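Tidying up: where the machines have got to

Our March trial at the Womley workshop asked a narrow question: can an arm with a two-finger gripper clear a table into a bin without help? Toy tidying was chosen as the household task. Small-parts sorting at Plorna is the shop-floor equivalent and uses the same control software.

The test pieces are foam cubes in mixed colours. Foam forgives a poor grip, so the results below should be read as a best case. Cubes out in the open are the easy part. Those pushed up against the outside of the bin are harder, as a finger has to fit between the cube and the wall.

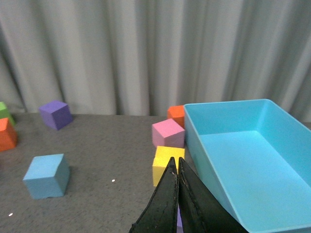
Results

The arm made 939 attempts at a pick. Of these, 268 failed on the first try, most often with a cube touching the bin or another cube. A second try was allowed and counted separately. Rhiannon Skyrme, who ran the trial, puts the median time at 9 seconds per cube. A child of four is quicker and also does the corners of the room.

What it means for chores

Clearing one known kind of object from a flat surface is close to usable. Mixed clutter is not, and neither is anything soft. Plorna will keep hand sorting on its mixed line for now. The next trial, at Clistuven, swaps the foam for wooden bricks and leaves the bin position unmarked.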